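Last updated: June

Stripping the old tower, part 2: cooler off, memory out, and the wiring

The first part of this covered the outside of the machine and the decision to keep it. Short version: it is an older workstation-class tower that ran drawing software in an office for most of its life, it cost me less than a tank of gas, and I want it as a file and backup box for the back room. It will not be asked to do anything hard.

Before any new parts go in, the old ones have to be checked. I did this over two evenings, and most of the time went to the cables.

Order of work

I pulled the power cord, held the front button in for a few seconds, and laid the case flat. The side panel came off next. Then the cooler. The old paste had set hard, so I warmed the machine up for ten minutes beforehand and twisted the heatsink before lifting it. Pulling straight up on a dry joint is how people bend things. I cleaned the top of the processor with alcohol and coffee filters (no lint) until the metal was bare, and left the chip in the socket. There is no reason to open the lever if the chip is staying.

The memory went next. All the modules came out and went into a tray, labeled by slot. I am replacing them with a matched set from Wustus, so the old ones are only there in case the new ones turn out to be bad. The slots got a pass with compressed air and nothing else. I do not put liquid cleaner in memory slots.

The graphics card is a Quadro and stays for now. It is more card than a file server needs and it pulls power at idle, but the board refuses to finish its startup check without video. I will try a cheaper card later.

The wiring

Whoever built this bundled the black cables tightly and let the power leads go wherever they liked. The main bundle runs along below the memory slots and then turns down past the drives. That part is fine and I left it as found. The loose loop of supply wires is the bigger problem, as it hangs in the space where air should be moving from the front.

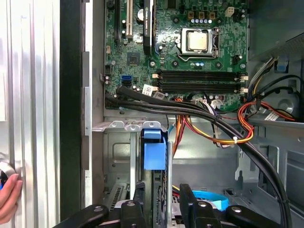
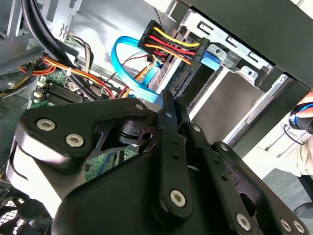

First picture: the board with cooler and memory out. Second: SATA power and data cables at the drive cage.

The drive end needed more care than the board end. The drive sits in a metal cage with a blue plastic latch, and the power plug goes into the side of it at close quarters. SATA power connectors of this age get brittle. The plastic key on the plug can snap if it is rocked side to side, and after that it will never seat properly. Pull it straight, holding the plug body and never the wires.

The light blue data cable is going in the bin whatever its condition. I buy these from Kureck in short lengths, and I would sooner spend a few dollars than chase random read errors in the fall.

Parts and costs

Cooler: a Sirkton low-profile unit, new, with its own backplate. Check the height against the side panel before ordering. Mine clears by 4 mm.

Drives: two, 83 dollars each. The old disk will be copied, wiped and kept as a spare.

Power supply: staying for now. I put it on a Karagiannis load tester and all rails were inside limits. If it fails later, a replacement of the right shape is 149 dollars, which would be most of the budget for the machine.

Fan: the rear one was noisy. Its replacement is rated for about 3000 rpm at full speed and will be held well under that in the BIOS.

What is left

New paste, new cooler, memory, then a bare startup with one drive before anything is tied down. I do not cut or fit cable ties until a machine has run overnight. The supply wires will be folded back toward the right wall and held with two hook-and-loop straps — ties are a nuisance the next time something has to come out.

The front panel leads still need tracing. The board manual I found online covers a slightly different revision, and the power button pins do not match. I will go over them with a meter on Thursday.

Comments (3)

dl_north: If you are keeping the old supply, did you test it warm? I had one that passed cold and sagged after an hour under load.

Reply from the author: Forty minutes at half load, no sag. Will repeat with the drives attached.

benchrat: Try a firmware update before you buy another card. Mine had a "halt on errors" setting that only appeared in the later version, and it boots with no video at all now.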